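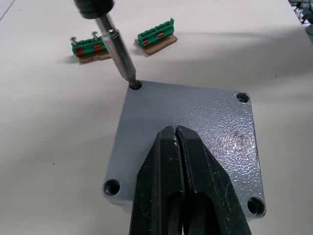 Grey cover plate, hammered finish, driver in one of the corner holes. Terminal blocks on their cardboard behind.

01/01/2021

Quiet day in the workshop, so I got on with the cover plates for the Janeler job. The drawing calls for a screw at each corner and nothing else, so it ought to be quick work. The first plate took most of an hour, nearly all of it spent on finding out why the screws would not sit flat.

The holes are the trouble. Viment did the finishing and the coating has gone down inside them. On the worst plates the screw starts well, goes stiff after a couple of turns and then wants to walk the bit out. I cleaned the holes by hand with a countersink, two light turns each, and blew the dust out. After that the screws went down without any fuss. Do all four holes before starting any screw. I did one plate hole by hole and had to take it off again to get the dust out from behind it.

The textured face hides small marks well, but a slip of the bit leaves a bright line that shows from across the bench. I have put one plate aside for this. It can go on the test box, where it won't matter.

Order that worked: first screw in loosely, then the one diagonally opposite, then the other two, then round again to tighten. If the first one is tightened straight away the plate pulls over and the last hole won't line up. 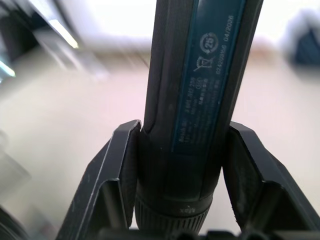
Torque is still not settled. The Zastow sheet gives a figure for the old screws, which were longer, and I don't want to use it for these. The cordless has the ribbed ring at the bit end of the body, so for now I am going by feel with that and finishing each screw with the hand driver. The details on the dark blue label are tiny, and most of the lines towards the lower end I can't make out at all, so the tool register will need filling in from the manual. Whoever does it, please put the bit size in as well, as the last entry left it out.

Terminal blocks: keep each on its own bit of cardboard until it is wired. I had them straight on the bench before and swarf from the countersinking got into the clamps. Screws can stay in the tops, backed off far enough to take the wire.

Stock: 186 plates in the Viment box against 300 ordered. The delivery note says the rest follow in April. Screws from Sotelo are fine for length but the heads vary a bit, and I threw out 6 from the first bag.

Done today: 8 plates cleaned and fitted, plus the scratched one put by.

To do
Ask Viment whether the holes can be plugged before coating
Get a proper torque figure for the short screws
New countersink, the present one is chattering
Wipe down the bench before any more blocks come out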